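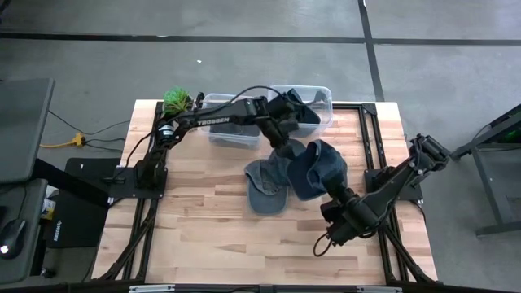 Cap sorting cell: two arms, two clear bins at the far edge, caps on the table between them.

Setting up a two-arm cap sorting cell, and the jobs around it

Written by Niamh McGrath for the returns department at Erketti. Last revised Sunday, June 2, 2019.

This page covers the daily setup of the cap cell, the pick settings we use, and how the work of the returns bench is divided between the cell and the people on shift. It assumes the arms are already bolted down, powered and calibrated. If they are not, follow the installation notes first.

Background

Returned caps used to be sorted by hand at two benches. One person opened the parcel, checked the cap, decided whether it could be resold and dropped it in a bin. In May we moved the last step to the cell. Opening and checking are still done by hand. The cell takes caps that have already been passed and puts them into bins for restocking.

What you need

A checked batch of caps, no more than 30 per run
Two clear bins, undamaged, with no labels on the inside faces
The batch sheet from the checking bench
Access to the cell computer with your own login

Step 1. Clear and check the table

Remove everything from the pick area: tissue, swing tags, silica sachets. A tag left on the wood will be treated as part of the nearest cap and the grip point will shift towards it.

Run a hand over the wooden top and feel for tape residue. Caps that drag on residue turn as they are lifted and go into the bin sideways. Clean with a damp cloth and let the surface dry.

Step 2. Place the bins

Put both bins against the far edge of the table, side by side, long sides parallel. The program has fixed release positions. It does not look for the bins. A bin that has been pushed 46 mm out of place will still receive most caps, but the brim catches on the wall and the gripper reports a release fault.

Confirm the bin positions on screen before you continue. If the outline on the display and the bin do not agree, move the bin. Do not edit the outline.

Step 3. Check the cables

With the arms in the rest position, look along each arm from base to gripper. The thin cable at the wrist needs enough slack to form a loop when the arm is extended and must not be able to reach into a bin. If the loop has been pulled tight, call maintenance. Do not re-clip it yourself, even if the clip is within reach.

Step 4. Load the caps

Lay caps on the table between the arms, crown up where possible. Small gaps are preferred. Caps may touch, but must not be stacked or nested. A crumpled crown is acceptable and does not need reshaping, although the arm may take a second attempt at it.

Avoid loading only dark caps together. Navy against navy gives a poor edge, and two caps lying close are sometimes read as one. Mix in a lighter colour where the batch allows, or leave a wider gap.

Step 5. Set the grip

Open the Drudelia control panel and select the cap profile. The values are:

Approach height: 100 mm
Pause after closing: 2000 ms
Lift speed: slow for the first five caps, then normal
Retry limit: two

The pause looks long on the first few cycles. It was 500 ms originally, and soft crowns slipped out on the way up. Venkatesh Joseph tested several values on unstructured caps and this was the shortest that held. Structured caps would tolerate less, but we keep one profile so that no one has to change it between batches.

Step 6. Run

Stand outside the floor tape, press Start and watch the first five picks. Check that each cap is held by the crown fabric or the root of the brim. A cap held by the edge of the brim will usually swing.

When the first five are clear, switch to normal speed. You may then leave the cell and go back to checking, provided you can hear the fault tone from where you are standing. At the far packing bench you cannot.

Step 7. Clear faults

Press Pause, wait for both arms to stop, then press Hold. Only then reach over the table. Remove the cap that caused the fault, place it on the reject shelf and write the time on the batch sheet. Release Hold and resume.

If the same fault comes up three times in a batch, stop the run and finish by hand. This is not counted against the operator. Uliana Vasylenko reads the sheets every week and uses the times to adjust the release positions, so a missing entry costs us more than a stopped run.

How the jobs have changed

Before the cell, a sorter on the returns bench spent most of the shift repeating one reach and drop. Complaints of sore shoulders were common by the end of a Monday. The checking posts now involve more looking and less reaching, and people rotate every two hours – eye strain has taken over as the main complaint, and new lamps are on order.

No posts were removed. Senan Gallagher and one other sorter moved to checking full time, and cell operation is shared among everyone who has done the half-day course. Operators receive the machine allowance for any shift in which they are signed in as operator, including shifts where the cell is down. This was agreed before the trial and is written into the rota rules.

Two matters are still open. Checkers have said that the cell sets the pace, as an idle table gets noticed in a way that a quiet bench did not. The idle timer has been taken off the wall display while this is discussed. The second is late shift cover: only one trained operator is on after eight, so a break means a stopped cell. Gearóid Corrigan is arranging a further course. Until then, stop the cell for breaks.

Known limits

Bucket hats and beanies cannot be run on the cap profile. Caps with metal badges can be run, but the gripper marks soft plating, so send those to hand sorting. Children's sizes work at slow speed only. The Trerari range has a stiff inner band which springs open on release and can lift the cap over the bin wall; lower the release height by one step for these and put it back afterwards.

Shutting down

Finish or cancel the batch, send both arms to rest, and wait for the panel to show Idle. Empty the bins into the restock cage, return them to their places and sign the batch sheet. Leave the computer on, as the log is copied overnight.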